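Search this list: Enter keywords Go

Re: Vidden open day, worth the drive?
March, 9:40 pm
Posted by: a list member in Closum

> Went to the Vidden open day. The kitchen demo was great, the arm
> handles a soda can like it's nothing. Justilier says 200 practice
> runs and it's ready for real homes. Anyone else go?

I went, and I'm less sold than you are. What we watched was a simulated kitchen on a big screen. 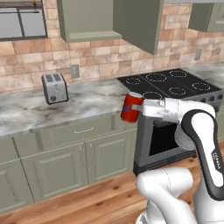 My trouble is with the word "ready." I asked what the arm does with a can that's half full, or one with a dent in it, and got a smile and a brochure. Holding a red can sideways over the front of a stove is fine on a screen, where a drop costs you a reset. In my kitchen it costs me a mop. I also asked how many of the 200 runs failed. The answer was 12, then a minute later it was 51, "depending on how you score it."
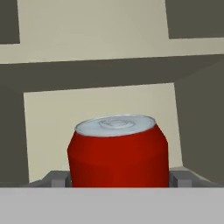 So how do they score it? If a run counts once the fingers close, say so on the slide. The Võ people at the next table at least had their failures printed out, all 2 pages.

I'd go again if they bring hardware. Did you get a copy of the slides?

Contact the list owner | Copyright Closum Robotics List | Back to top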